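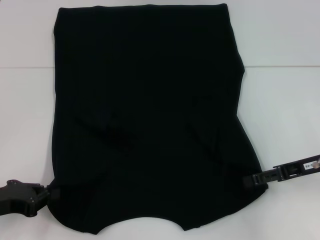

Folding Dark Garments for Shelf Storage

Department: Holmgren Clothing Room
Last revised: Sep 10, 2019

These instructions apply to black and navy T-shirts received at the Holmgren Clothing Room. Dark fabric shows lint and creases readily, and folds in it can be hard to see. Staff should work on a clean, white or pale surface and allow extra time for smoothing.

Before you begin
Wipe down the table and let it dry. Check the garment for tags, pins and items left in pockets. Garments with stains or open seams go to the Wollemer bin and are not folded.

Step 1. Lay the garment face down with the collar away from you. Smooth the fabric from the center toward the sides.

Step 2. Fold each sleeve inward across the back. Run a flat hand along the folded sleeve so that it does not form a ridge under the next fold.

Step 3. Take hold of the hem near both bottom corners and draw it gently toward you. The hem should lie straight before you continue. If the middle rides up between the corners, release the fabric and smooth it again.
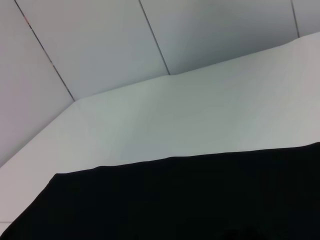
Step 4. Bring the hem up to the collar and press lightly along the fold. Fold once more in the same direction for the narrow Siro shelves. Garments for the Potorik shelves need only the first fold.

Step 5. Turn the garment over and stack it with the folded edge facing out. Stacks may not exceed 8 garments.

Record the completed stack on Form 294 and place the form under the bottom garment. Questions about sizes not covered by this page should be directed to the front desk.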